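How does a parent get started helping with game video for a school basketball team?

Posted in Basketball > Coaching and Staff

Hello everyone! My son Davard is finishing up his first year on varsity at Stockdale, and the coach has asked if any of the parents would be willing to take over the game video next season. I said yes before I had really thought it through, which my family will tell you is how I do most things. I have a decent camera and a tripod, I kept the scorebook for the younger kids for two seasons, and I love the game, but I have never cut up film for anyone.

What I'd like to know is what a high school coach really wants to see. Do I give him the whole game and let him hunt through it? Do I make little clips of every possession? Last winter's film was one long file per game, and I gather he hardly opened them. I'd also like to know if there is any sense in going back over the old games for practice while we're all stuck at home with nothing to watch (I have already seen the 1990s highlight shows twice through). Any advice would be very welcome, and please don't assume I know the lingo!

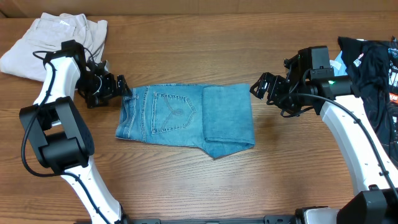
Ruth Holroyd
Sunday, March 22, 2020
Member, Basketball boards

Ruth, good for you for saying yes! I did the film for our girls' team at Udov for 9 years, starting when my oldest was a freshman and carrying on well after she graduated, so I can tell you it grows on you.

The first thing I would do is call the coach and ask him what three questions he wants answered after a game. Mine wanted to know how we were giving up second shots, what happened when the other team pressed us, and who was getting beaten on the baseline. Once I knew that, I stopped trying to clip everything. A full game came to 205 possessions or so in my first attempt, both teams together, and I cut every single one of them, and it took me until past midnight – and he watched the first quarter and went to bed. After that I gave him one reel per question and kept the full game on hand in case he wanted it.
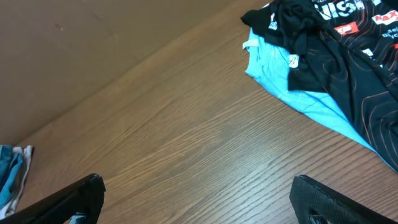 Get up as high as you can in the gym, too. The top row at half court is best. You want all ten players in view nearly all the time, even if that makes them look small, and you want to fight the urge to follow the ball or zoom in on your own child. I have a whole tournament from that first season that is mostly my daughter's ponytail, and it was no use to anyone but her grandmother. Start recording a few seconds before the jump ball, let the scoreboard creep into the corner if you can manage it, and pause only for timeouts and halftime. If you say the score out loud quietly at each dead ball, it makes finding things later so much easier.

As for the old games, yes, by all means! Pick one close loss and one easy win and go through them with a notebook. Write down the game clock, who had the ball, what kind of play it was and how it ended. You will be slow. By the third game you will find you can call the set before the pass is made, and that is a lovely feeling.

The lingo comes along on its own. "Horns" is two bigs up at the elbows, which are the corners of the free throw lane, with the point guard out top and shooters in the corners. "Ice" is a way of keeping a ball screen on the sideline. Ask your son for the rest, since teams have their own names for everything and his will be the ones that matter.
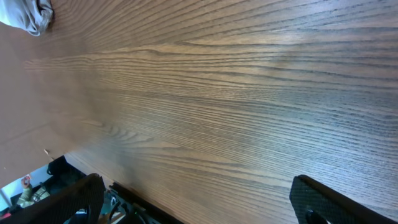 One more thought about storage. Name your files the same way every time, with the date first and then the opponent, and keep a second copy somewhere that isn't your laptop. I lost the whole Tasby game one year, and it was a buzzer beater, and I still hear about it at the grocery store.

Do write back in April or so and let us know how you're getting along. I have an old set of log sheets I'd be glad to type up for you.

Lorraine Tindall
Longtime member

Just film it and send it to him, he'll tell you if he wants it different. Our coach didn't use clips at all. Bring a spare battery, and get there before the JV game ends or you'll lose the spot up top.

tasbydad330
New member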